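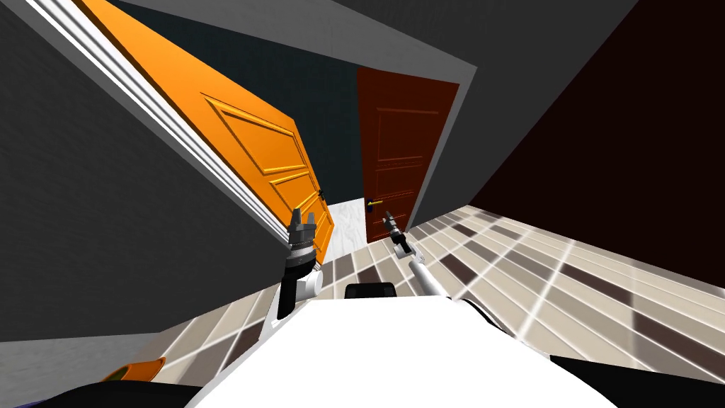 Pintar portas: o que aprendi com a minha teimosia

13 Jan 2025

Ando há meses a namorar a ideia de ter uma porta com cor em casa. Cor a sério, daquelas que se veem do fundo do corredor! A minha mãe acha que vou fartar-me em duas semanas. Eu acho que já me fartei foi do branco.

Comecei em setembro, pela porta da despensa, que é a mais escondida e portanto a que menos vergonha dava se corresse mal. E correu um bocadinho mal, confesso. Comprei uma lata da Lirko em promoção (18 euros, uma pechincha), dei-lhe uma demão generosa sem lixar nada e fui jantar toda contente. No dia seguinte a tinta saía com a unha. Com a unha! Lá tive de raspar tudo e começar do zero, com a despensa inteira espalhada pela cozinha, massas e grão-de-bico por todo o lado.

À segunda fui com mais calma. Lixa fina, pano húmido, primário, e depois 45 minutos a olhar para a porta sem lhe tocar, que foi a parte mais difícil. Nas portas com almofadas convém começar pelas molduras com uma trincha pequena e só depois passar o rolo nas partes lisas, senão ficam aqueles escorridos nos cantos que depois não há quem tire. Ah, e tirem o puxador. Eu tentei contornar o meu com fita e ficou com um aro verde que ainda lá está.

Quanto à cor, passei noites a comparar catálogos. O da Belton tem uns terracotas lindos, mas caros; o da Moschos tem um laranja, o 2387, que no ecrã parece abóbora e na amostra parece tijolo. Pintei um bocado de cartão e andei com ele pela casa de manhã e à noite, encostado às paredes, e mudava tanto com a luz que quase desisti. Laranja com aro branco é o meu sonho, sobretudo se as paredes forem cinzentas, que é o caso do meu corredor. Mas também há um azul-petróleo que me anda a piscar o olho... e lá fico eu outra vez sem decidir.

Entretanto a porta da despensa ficou verde-azeitona e já recebeu elogios de duas visitas, uma delas a minha mãe (embora tenha dito que «para despensa, serve»). A próxima é a do escritório. Já tenho o primário, as lixas e um rolo novo, só me falta a lata. Se alguém desse lado já usou a tinta da Urton em portas interiores, conte-me nos comentários se aguenta dedadas, que cá em casa há muitas!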